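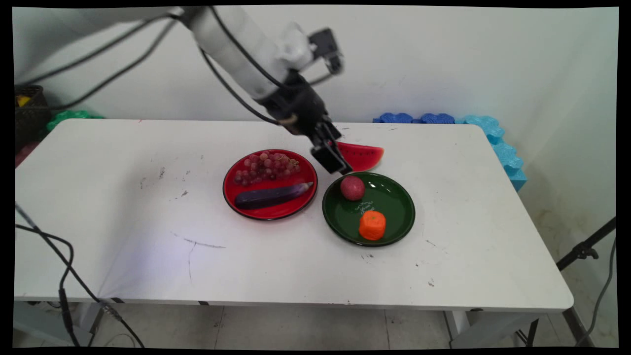

Figure 6.1 Slice of toy watermelon on a white table, beside a red plate.

Chapter 6
Ending a Residential Tenancy

6.1 Scope of the chapter

A residential tenancy can end in several ways. The fixed term may run out, the parties may agree to end it early, the tenant may give notice, or the landlord may terminate. The first three are treated briefly in Section 6.2. The rest of the chapter deals with termination by the landlord and with the steps that lie between a written notice and the return of possession.

The terms "termination" and "eviction" are often used as if they meant the same thing. In this book they are kept apart. Termination ends the tenant's right to occupy the unit. Eviction is the court process by which a tenant who remains after termination is removed. A landlord who has terminated a lease has not yet evicted anyone, and in most states a landlord who changes the locks at that point has broken the law.

6.2 Grounds and notice

Grounds for termination fall into two groups. At-fault grounds arise from something the tenant did or failed to do, such as not paying rent or damaging the unit. No-fault grounds arise from the landlord's plans for the property: sale, major repair, owner move-in, or withdrawal from the rental market. The group matters for two reasons. It usually fixes the length of the notice, and in many cities it decides whether relocation money is owed.

A notice must generally identify the unit, name the tenant, state the date on which the tenancy ends and be delivered by a permitted method. Where the law requires a stated ground, the notice must give it in enough detail for the tenant to respond. Courts read these requirements strictly. A notice that is short by a single day may be void, and the landlord must then start again.

Some defaults can be cured. If the statute grants a cure period, the notice must say so – a demand for rent that leaves out the option to pay is defective in most jurisdictions, whatever amount is owed.

6.3 A working case

The following facts are used throughout the chapter. Ulises Taipe rents a one-bedroom apartment in Fleltley Court, a building of 40 units. The owner, Rengifo Holdings, sells the building to Vornero Properties in May. The new owner plans to renovate 25 of the units, including the one Taipe occupies, and serves him with a 50-day notice. The notice refers to "planned improvements" and gives no further detail. The city of Estine, where the building stands, has a local ordinance that limits no-fault terminations.

Three points should be noted at the outset. The sale did not end the lease; Vornero took title subject to it. The ground is no-fault, so any payment history is beside the point unless the owner raises a separate claim. Finally, the ordinance and the state statute both apply, and the reader must determine which one controls on each question – length of notice, content of notice, and relocation payment.

6.4 State law and local ordinance

Many states set a minimum level of protection and allow cities to add to it. Others bar local rules on some or all of these subjects. The first step in any analysis is therefore to read the state statute for language on preemption.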